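The Recount

In Brestton they counted the votes for the third time. Annick Jacquet had lost by 36, then by 305, and now the radio said that foreign hackers were inside the machine at Gostard.

"We have no machine," said Albane. "We have paper and my cousin."

Still, by four in the afternoon more than 200 people stood before the town hall. Some of them believed in the hackers, some only wanted to see Annick cry. She did not cry. She ate a pear on the stairs and read the newspaper, where she was already guilty of something -- the article did not say what. 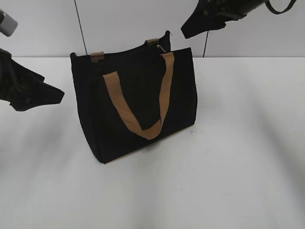
Benoît Rey told her the rumor had started with one letter, and the letter had no signature. Annick folded the newspaper and asked him who had paid for the stamp.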